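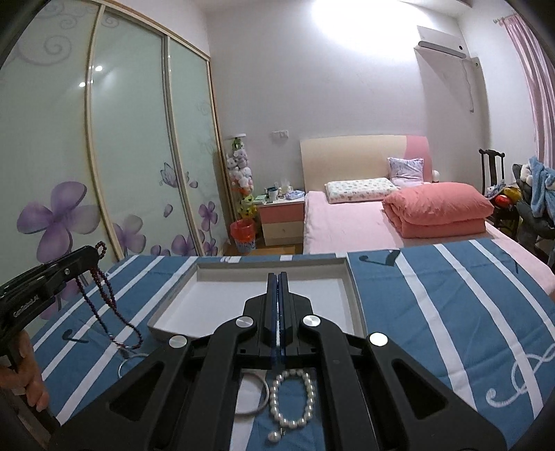
4. Adding audiobooks to the Avora player

Before you start, charge the player to at least half and connect it to your home network. The first scan of a large library can take most of an evening. Our test library held 3,927 audio files and was left to run overnight.

4.1 Copying files

1. Connect the player to the computer with the supplied cable. The player shows up as a drive named FLOTITZ.
2. Open the drive and find the folder named Books. Do not rename it.
3. Make one folder for each book inside Books. Put all parts of the book in that folder.
4. Check that the parts are numbered with leading zeros (01, 02, 03). Without them, part 10 plays before part 2.
5. Eject the drive before you pull the cable.

Caution: Keep each file under 200 MB. Larger files will play, but the bookmark may be lost when the player shuts down.
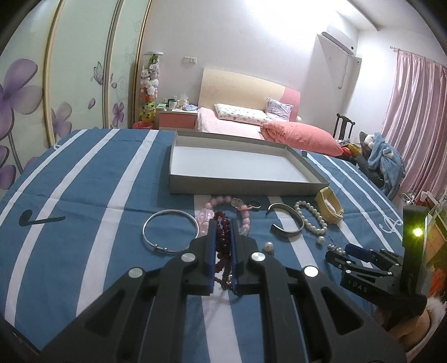 Figure 4-2. Open tray and jewelry on a striped sheet.

4.2 Setting the narrator and speed

1. Select a book and hold the center button until the Details screen opens.
2. Go to Narrator and type the name as printed on the cover. Books with two or more narrators take one name per line.
3. Go to Speed. The default is 1.0.
4. Press Save – the player does not save on exit.

Note: Speed is stored per book. A change made in one title of a series does not carry over to the next.

4.3 Resuming a long book

Bookmarks are written each time you pause. If you fall asleep with a book running, use Prieto mode (Settings > Sleep), which sets a bookmark every 18 minutes and keeps the last five.

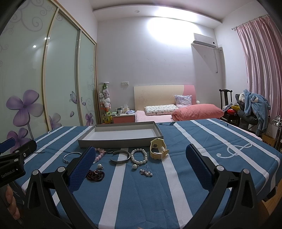

Comment from a reader in Werkum: Step 4 in 4.1 also applies to discs. I had a long crime novel on 14 CDs, every one with a Track 01, and the player mixed them all together. I put the disc number in front of the track number, ran the scan again and the chapters came up in order.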